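Textile Care and Reuse, Unit 4: Sorting and grading used clothing

Read this before the September workshop. It replaces the old Unit 4 sheet, which left out wool.

## Why sorting comes first

Used clothing arrives mixed. One sack can hold good coats, worn socks, curtains and single shoes. Until it has been sorted, none of it has a price, and most of it can't be washed safely either. A wool jumper put through with the towels is lost.

In this unit we follow the Drolville depot, which took in 3,863 sacks over the year we are looking at. The figures come from its own day book. Of each hundred sacks, 63 held mostly clothing. The rest were household linen, shoes and bags, or a mixture too even to call.

## Grades

The depot uses four grades. Other depots use more, and the names differ, but the idea is the same.

- **A** — can be sold as it is. No marks, no missing fastenings, shape still good.
- **B** — can be sold after a small repair or a wash. Loose hem, one missing button, light pilling.
- **C** — not for sale as clothing, but the cloth is sound. Goes for cutting into wipers or patchwork.
- **D** — goes for shredding. Thin, torn in several places, or badly stained.

Anything damp or mouldy is kept out of all four grades and bagged on its own. Mould spreads through a bale in store.

The line between B and C causes the most argument. Gava, the shop that buys most of the depot's stock, will accept a repair that takes one person less than ten minutes. Contreras, which buys for export, wants no repairs at all and turns down anything with a broken zip. So the same jacket may be a B for one buyer and a C for the other.

## Checking by hand

Work from the top of the garment down. Collar and underarms first, then cuffs, then the seat and inside leg on trousers. Turn it inside out only if the outside passes.

Labels are a help when they are there. When they have been cut out, go by feel and by how the cloth creases. Cotton holds a sharp crease. Most polyester springs back. Wool feels warm and slightly springy, and recovers slowly.
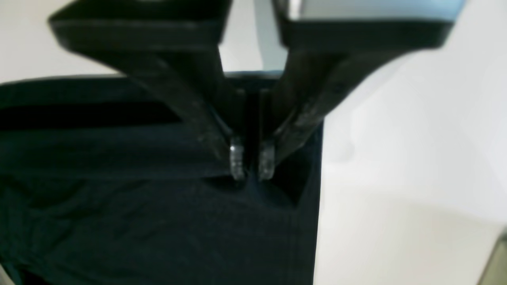

Dark cloth needs better light than pale cloth. Navy and black are easily mixed up under a yellow bulb, and fading along the seams is hard to see. Hold the piece near a window, or use the daylight lamp on bench 2.

## Baling

Grades C and D are pressed on the Korex baler. Take off belts, badges and anything hard before the cloth goes in. Buttons and zips can stay on D but must come off C.

## Before the workshop

1. Bring one garment you would call a B and be ready to say why.
2. Write down what repair it needs and how long you think that would take.
3. Read page 29 of the course book, on fibre blends.

Aprons are provided. Long hair should be tied back near the baler.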